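Switching from down to buckwheat pillows – who else has done it?

prysrosser
Posted 04/04/2023
Two weeks in and I'm sold! I'm a side sleeper, and I used to wake up every night to punch my old down pillow back into shape (you all know the drill). The buckwheat one just stays where I put it. I got the bigger size and took out two cups of hulls, and now my neck feels great in the morning. 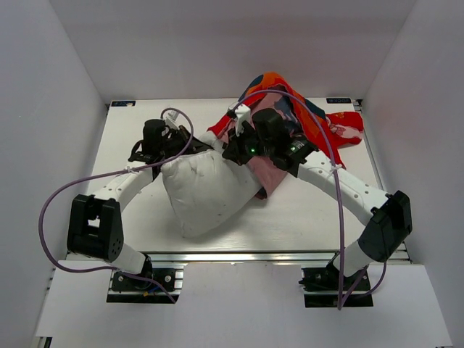 White pillow, colorful fabric next to it.

My next project is a cover. I want to sew a quilted one with a zipper – has anyone tried flannel?

muchen_c
Flannel is lovely in winter but way too warm by May. I'd go with plain cotton percale, 200 thread count. Wash it first or it'll shrink on you!

titham_crescencio
Gotta disagree on the hulls. I gave mine 59 nights and the crunching drove me up the wall every time I turned my head. I went back to shredded latex and love it. Quiet, springy, no fuss.

prysrosser
Ha, I kind of like the crunch! Sounds like walking on gravel. How do you wash the latex kind, though?

titham_crescencio
You don't, just the cover. Spread the filling on an old sheet in the shade for an afternoon and it freshens right up.

prysrosser
Good to know. I've got a table to cut on, so I'm starting the cover tonight. Percale it is, with the zipper on the short side. 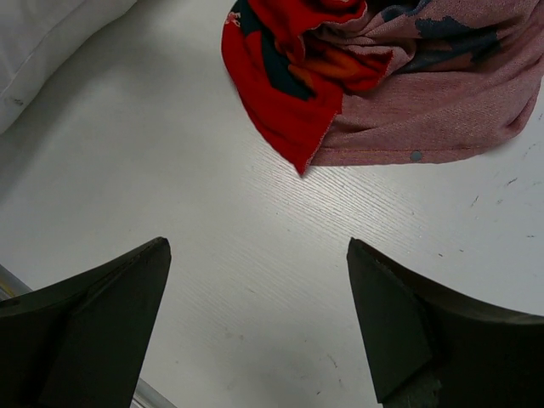
Chenxi Lu
Put the zipper on the long side! Pouring hulls through a short opening is a mess, and I was finding them under the couch for weeks. Also, use a wide funnel and do it over the bathtub.

muchen_c
Short side is fine if you use an inner bag. Then you never have to pour anything on laundry day.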